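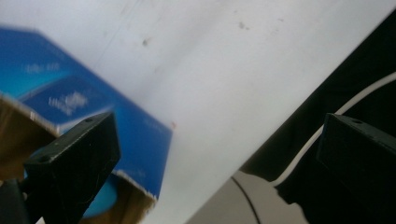 Page 30

Flillwood Seed and Plant Swap: Frequently Asked Questions

These are the questions we get most often from members and from people thinking of joining. If your question isn't answered, write to the swap desk and mark your letter or email "FAQ." Answers were last checked in November.

What is the swap?

The swap is a mail exchange for home gardeners. Members send in seed they have saved, and they receive packets from other members in return. We handle vegetables, herbs, and annual and perennial flowers. We do not sell seed, and no packet has a price on it.

Who can join?

Anyone over 18 with a mailing address in the country. You do not need a large garden. Many members grow everything in pots on a porch or a balcony.

How much does it cost?

There is no fee to join. You pay the postage on what you send us, and you include a stamped, self-addressed padded envelope for what we send back. If the envelope arrives without enough postage, we hold your packets until you send the rest.

How many packets can I send?

Up to 80 packets in one season. Past that we can't sort them in time. If you have a very large harvest of one variety, send it in bulk in a single bag and we will divide it.

How do I label my packets?

Write the common name, the variety, the month you picked the seed, and your member number. Use pencil or a permanent pen. Gel ink smears in the mail. If you don't know the variety, write "unknown" and describe the plant: height, flower color, and when it bloomed. Please don't guess at a variety name. We had three different beans come in one year as "Tovham," and only one of them was.

Do I need to clean the seed first?

Yes. Remove pods, husks, and as much chaff as you can. A little dust is fine. Tomato seed should be fermented or well rinsed, then dried on a plate or a coffee filter. Seed dried on paper towel tends to stick, and we can't use it if half the towel comes along.

How dry does seed have to be?

Dry enough that a large seed, such as a bean, doesn't dent when you press it with a fingernail. Smaller seed should run freely in the packet. Damp seed goes moldy in a sealed envelope and can spoil the packets next to it.

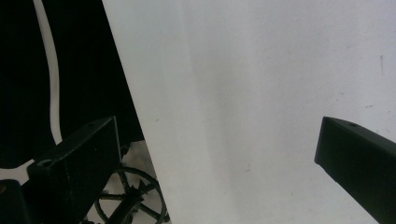
Storage and Germination

Where should I keep seed over the winter?

Somewhere cool, dark, and dry. A closet on an inside wall works well. A garage is usually a poor choice, as the temperature goes up and down too much. If you use the refrigerator, put the packets in a jar with a tight lid and let the jar come up to room temperature before you open it.

How long will my seed last?

It depends on the plant. Onion, leek, and parsnip seed is best used the next spring. Lettuce and peppers usually keep for a few years. Tomatoes and squash can last longer if they are stored well. Write the year on everything you put away.

Should I test seed before I send it in?

We ask for a test on anything more than two years old. Put ten seeds on a damp paper towel, roll it up, and keep it in an open plastic bag in a warm room. Check it every day or two. If fewer than half come up in the usual time for that plant, please keep the seed for your own use.

The seed I received didn't come up. What should I do?

Check the depth and the soil temperature first. Most of the complaints we get are about seed planted too early or too deep. Adelmo Pagano, who answers the growing questions, will need to know when you planted, how deep, and whether the seed was started indoors. Some perennials need a cold period and may take up to 90 days to show.

Can I send hybrid seed?

Please don't. Seed saved from a hybrid often grows into something unlike the parent plant, and the person who gets it will be disappointed. If the original packet said F1, it is a hybrid.

What about squash and pumpkins?

These cross easily with others of the same kind, including the ones in your neighbor's yard. We accept them only if you grew one variety and had no others close by, or if you pollinated by hand. Write "hand" on the packet if you did.

Can I send cuttings or bulbs?

Garlic and dahlia tubers are accepted at the Sallow plant day only. We do not take cuttings by mail. They rarely arrive in good shape.

Are there plants you won't take?

Yes. We don't accept anything listed as a noxious weed in your state, and we don't accept potatoes. Please check your state's list before mailing. The full Flillwood list is sent out with your member number.

Can I ask for a particular variety?

You can list up to five on your request slip. We fill requests in the order they come in, and popular ones go fast. The Bae pole bean was gone in the first week last season. If we can't match your list, we choose something close unless you tick "no substitutes."

Where do I send everything?

Mail goes to Flillwood Seed and Plant Swap, Box 555, Sallow. Packages too big for the box should be arranged ahead of time with Sajib Hettiarachchi, who runs the swap desk. The desk takes calls from 9 a.m. to noon.

I moved. How do I change my address?

Send a note with your member number, the old address, and the new one. Changes made after the packets have been sorted won't take effect until the next season.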